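How to Judge Whether a Machine Is Ready for a Household or Shop-Floor Chore

Last updated: April 18, 2019

This guide is intended for facility managers, care-home operators and small manufacturers who have been offered a robot for sorting, putting away or loading work and who need to decide whether to accept a trial. It was prepared by Chi-keung Fang for the Skanance advisory service. No engineering background is required.

The general position has not changed since the October edition. Machines perform well when the same item arrives in the same place every time. They perform less well when items differ, lie at odd angles or must be fitted into something. Most chores in a home, and many on a shop floor, belong to the second group. The steps that follow will help you find out where your own chore falls.

Step 1. Write the chore down as separate motions

Take one chore and list every motion a person makes in completing it. "Put the cutlery away" becomes: open the drawer, pick up one piece, turn it the right way, find the correct slot, lower it, release it, return for the next. Include the motions that a person makes without thinking, such as shaking two spoons apart.

Mark each motion as a reach, a grasp, a turn, a fit or a release. Reaches and releases are seldom the difficulty. Grasps depend on the item. Turns and fits are where most trials at our Drundthorpe site have come to a halt, and they deserve most of your attention.

Step 2. Choose a stand-in task

Do not begin with the chore itself. Begin with a simple task that contains the same hard motions and allows a clear decision on success. For any chore that involves fitting one thing into another, a shape-sorting board is a suitable choice. The blocks are rigid, the openings are fixed, and an observer can tell at a glance whether a block has gone in. Placing a plug in a socket, a battery in a tray or a lid on a canister calls for much the same skill. 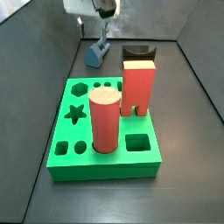
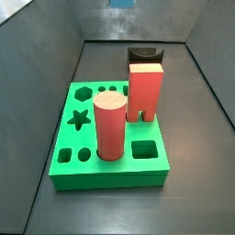
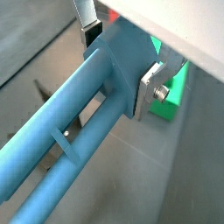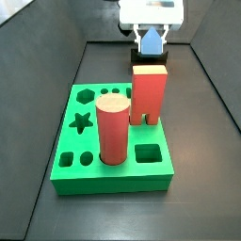
Step 3. Set the conditions before the first attempt

Agree on the following in writing with the supplier:

- Where each item will start, and whether it may be moved between attempts.
- What counts as finished. For a fitting task, we recommend that the item must be released and must stay seated without being held.
- How long an attempt may last. Our own limit is 300 seconds.
- Who may touch the equipment, and when. A person who straightens an item during an attempt has ended that attempt.
- Whether the machine is acting on its own or is being guided by an operator. Both are legitimate, but results from the two must never be combined.

Step 4. Run the attempts

Carry out 20 attempts under the agreed conditions. A smaller number is easily swayed by one good or bad stretch. Record every attempt, including those the supplier considers to have been spoiled, and note the motion at which each failure occurred. "Failed" alone is of little use. "Held the block correctly but met the rim of the opening" tells you that the grasp is sound and the fit is not.

Step 5. Change one thing

Repeat the full set with a single change. Turn the board by a small amount, dim the lights, or replace one item with another of a different finish. A machine that manages the first set and loses the second has learned the arrangement of the table. That may be sufficient on a production line where the arrangement is guaranteed. It will not be sufficient in a kitchen.

At Zostholm, the staff of the packing room changed only the color of the tray liner and found that the unit on trial began to miss its grasps. The supplier corrected the fault, but it would not have been discovered in the demonstration.

Step 6. Compare with the present cost of the chore

Time a member of staff doing the same work at an ordinary pace. Add to the machine's figure the time a person spends setting out items, clearing faults and restarting. During the Kaneko trial this supporting work took four minutes for each tray, and the operator could have filled the tray by hand in less.

Step 7. Decide

Accept a longer trial if the machine meets your standard in both sets and the supporting work is acceptable. If it meets the standard only in the first set, ask whether you are able to hold the conditions fixed every day, including on late shifts and after cleaning. If it meets neither, decline, keep your records, and repeat the same test when the supplier returns with a newer model. Use the same board, the same items and the same time limit so that the results may be compared.

Blank record sheets are available from the Skanance office on request.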